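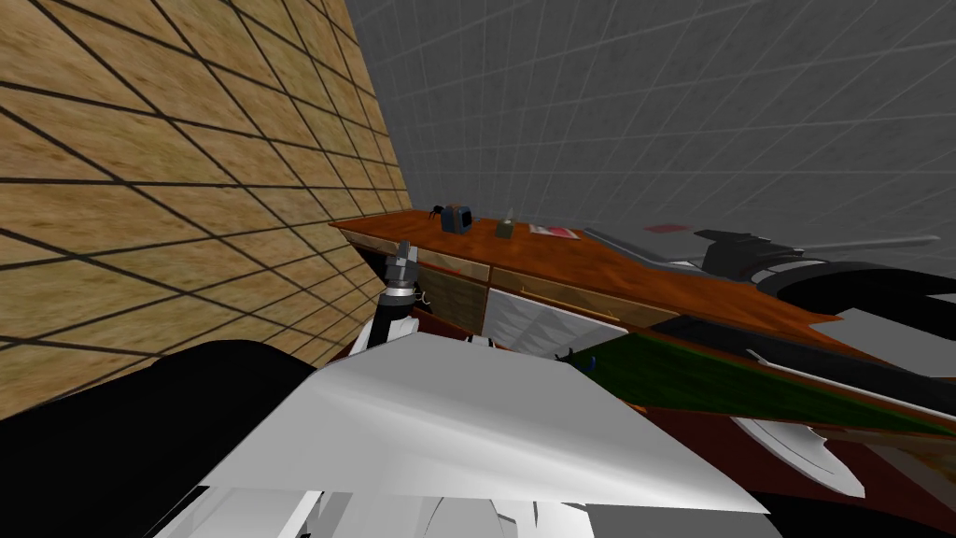
Counter and drawers in simulation, both arms in view, small items along the far edge of the top.

Plostuvwood gallery: counters and drawers
Posted 10/27/24 by Nigel Haworth

Plostuvwood is our test set for ordinary household chores done by a two-armed robot. The current round covers clearing a counter into a drawer and putting things back out again. Sajib Sarkar built the rooms and the scoring. I run the trials and write the notes. The controller under test is Plurnent, release 2.

The question we get most from readers is whether a machine can do this work yet. For this chore, under these conditions: parts of it, slowly. The notes below are by step.

Finding the items
Mostly solved for upright objects with a plain outline. Boxes and bottles are located early and stay located. Thin legs and other narrow parts are harder, as the controller tends to treat the gaps as solid and closes too wide. Flat items are found reliably but their height is often estimated wrong.

Picking up
A box standing upright is the easy case. A bottle with a narrow top can be taken by the body or the neck; Plurnent prefers the neck and tips the bottle more often than it should. Cards and packets lying flat are the worst of the set. The fingertips need something to get under, and a glossy counter gives them nothing. The usual human method is to slide the thing to the edge and pinch it there. We have added the slide as a separate skill and it is not yet called at the right times.

Reach
Items placed along the far edge of a counter are a deliberate choice. Near-edge placement flattered the earlier release. With the items at the back, the forearm has to pass over the whole top, and the controller must plan around its own hardware as well as the furniture. Self-occlusion matters here too: the view from the body often contains more robot than counter.

Drawers
Opening is fair, closing is good. The common failure is standing too close, so that the drawer meets the base before there is room to put anything in. Sajib's fix is to back the base off before the pull. It works, and it adds time to every cycle.

Using both arms
The chore can be done with one. With two, the drawer can be held while the other arm carries, in theory. In practice the arms wait for each other. Version 2 of the task file allows either arm to start, and that removed the worst of the standoffs - the remaining ones happen when both want the same bit of space above the counter.

Numbers
The round was 2,000 trials. A trial passes only if every item ends up in the drawer, the drawer is shut and nothing has been dropped. The pass rate was 28 percent. Partial clears are logged separately and do not count. A person would pass nearly all of them and would be bored.

What carries over
Less than we would like. Simulated friction is tidy, drawers run true, and no one has left jam on the handle. Yurchenko, where the physical kitchen is being fitted out, expects to be ready in January. We will run the same counter layout there with the same scoring. Sestora is supplying the drawer units, including a pair with worn runners, requested by us.

Shop-floor note
Several readers asked about shelf stocking. The pick is similar but the place is tighter, and facing a product forward needs a turn of the wrist that we do not score at present. Sajib has a draft of that task. It will get its own gallery page when the scoring is settled.

Corrections and questions about the scoring go to Sajib, everything else to me.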